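The Afternoon Nap, Reconsidered

March 2026

My grandfather napped every day from two until the kettle went on, and I spent my childhood thinking this was what happened to you when you ran out of things to do. I am 23 years short of the age he was then and I have started doing it myself.

It began in December, when I was up at five for a month with a boiler that made a noise like a man falling down cellar steps. By lunchtime I was no use to anyone. I read an entire chapter of a library book and then discovered I had read it the day before. So I lay down, meaning to shut my eyes for ten minutes, and woke up at half past four in the dark with no idea what year it was.

That is the wrong kind of nap. Matilde Aguiar, who used to work nights and has opinions, says twenty minutes or nothing. Anything in between and you come round like something dug up. She also says a cup of coffee first, which I took for a joke until I tried it. The coffee gets going just as you are due to get up. You do have to drink it quickly, and I burnt my tongue twice before I learned to put milk in.

The chair was my first mistake. I have a good one, and I nodded off in it beautifully, with my head at an angle my neck remembered for a week. The floor was my second. The less said about the bath the better.

Then there is the matter of the telephone. People who would never dream of ringing at midnight will ring at 2.15 in the afternoon and say, "You sound as if you've been asleep," in the voice of a magistrate. I used to deny it. These days I say yes and ask what they want.

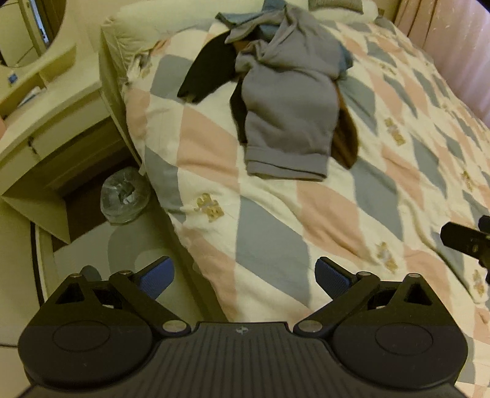
What finally settled it was admitting that a nap is a kind of sleep and might as well be done properly. I resisted for weeks, on the grounds that going upstairs in daylight was giving in. But there is a bed up there doing nothing from breakfast onwards, and it seems rude to leave it at that. I lie on top of the covers, so that it doesn't count, and set the alarm for twenty minutes. Yesterday I managed nineteen of them.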